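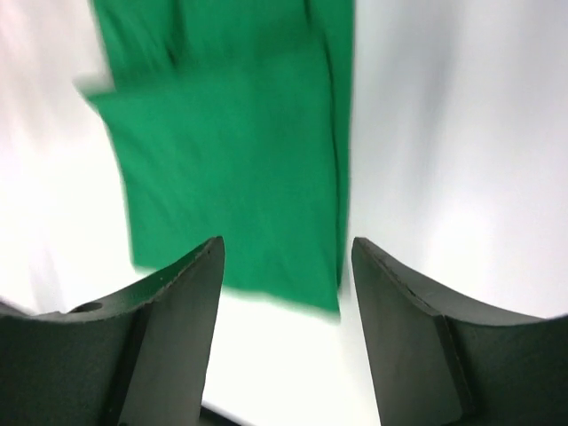
Green cloth, hanging, folded over at the top

hollis_268
Folding these in half, then thirds. The long edge keeps a crease. Fabric weight or technique?

Brotden
Technique. Hang it by the top edge first and let it drop before the first fold.

fdudas
Disagree. Lay it flat and smooth from the center - hanging pulls the hem uneven.

Brotden
Only if you hold it by one corner.

hollis_268
Will try both Thursday.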